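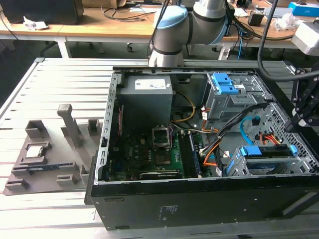
A desktop tower open on the bench, with a processor and a memory module in the tray beside it.

August 2026
By the Zumdale newsdesk

Print this article | E-mail this article

The Ruawai refurbishment workshop, run by Sterulel, prepared 3,782 desktop computers for reuse in its last financial year. Zumdale spoke to the workshop's senior technician about how an older machine is assessed.

"We lay the tower on its side and take the panel off before anything else is decided," the technician said. "A tidy exterior tells us very little. I want to see the board, the supply and the cabling."

The processor and memory are given particular attention. Once removed, each part is placed in a shaped tray next to the case. "A loose chip on a bench will be knocked sooner or later," the technician said. "In the tray it has its own recess, and the memory has a slot. Anyone taking over the job can see what is out of the machine."

Asked which fault is most often caused by handling, the technician named the processor socket. "The lever goes up, the chip is lifted straight, and fingers stay away from the contacts. We rejected 215 boards last year for socket damage — most of them had been opened before they reached us."

Cabling is left connected where possible. The technician described coloured drive clips as "a kindness to whoever comes next", and said that older office towers were often easier to service than their successors.

Sterulel supplies finished machines to schools and libraries through its partner Gromex. A further 1,000 are planned by November.

Comments (2)

Our library had six of these. One needed a new fan, the rest are still going. Is there a waiting list for schools?

I would have liked more on what happens to the rejected boards. Are they stripped for parts or sent away?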